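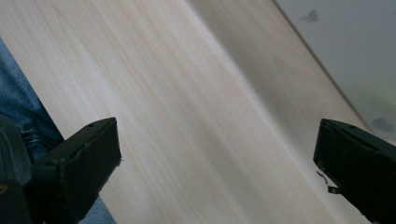 September, shop notebook, bench 2

Started on the light board for the Clillard shelf. It has been leaning by the door since the last delivery and I wanted it worked before the weather turns damp. Very pale stuff, creamy, with some pink and tan in the grain. The grain is tight and straight the whole length, so it should plane without much fuss.

Finished length is 1118 mm. Garnet's drawing had a different figure in the corner but she says the one in the cut list is right, and I have corrected the drawing in pencil. Left the board long for now. Will trim after the finish tests, in case one end gets spoiled.

8:40. Checked for cup with the straightedge. Slight hollow near the middle on the back face, nothing on the front. I can live with that on the back. Corrado thinks it will pull flat once it is screwed down and he has fitted more of these than I have.

9:15. Edges. One edge was good from the yard. The other had a small step a hand's width from the end, probably where they stopped the saw. Took it out with the No. 5 and then ran the whole edge again so it wouldn't show as a dip. Checked against the square in several places. Fine.

Sanding: 120 first, then 180, then by hand with the grain. Do not go to 320 on this. I did that on the Tabrizi drawer fronts and the oil sat on top and went patchy. Vacuumed between grits and wiped with a dry cloth.

Finish tests, all on the offcut from the same board:

A – Plollier clear oil, one coat. Goes yellow straight away. Too warm for what Clillard asked for.

B – Plollier clear oil with white pigment, 20 ml of pigment in 500 ml of oil. Much closer. Keeps the pale color and the pink streaks still come through. Stir it every few minutes or the white sinks to the bottom of the can.

C – Nurnoden soap finish, 2 coats. Nice to touch and the lightest of the lot. Put a wet cup on it over lunch and it left a ring. The ring came out with more soap, but a shelf over a sink is going to see a lot of that.

D – bare, for comparison. Keep this one in the drawer, out of the sun.

I prefer B. Corrado prefers C and says people can look after a shelf. Garnet will take both offcuts to the client and let them pick. Labels are on the back in pencil, A to D, don't sand them off.

1:30. Rounded over the front edge by hand, block and 180 paper, until it stopped feeling sharp. Tried the small router bit on scrap first and it chipped at the end grain, so no router on this one.

2:10. Marked the bracket positions on the back face from Garnet's drawing. Not drilled. The brackets we have are the old type with the wider plate and I want to hold one against the wall side before committing. If they don't clear the tile trim we need the narrow ones, and those have to be ordered.

The sanding pad on the orbital is worn on one side and was leaving little curls across the grain. You only see them with the lamp held low. I went over the front face again by hand and they are gone. New pad needed, same size as last time, added to the list by the phone.

To do:
Answer from Clillard on B or C
Bracket check at the wall
Trim to length, ends last
Clean out the oil can before it skins over – Corrado, this is yours

Board is stickered on the rack with the good face up. Please don't put anything on it.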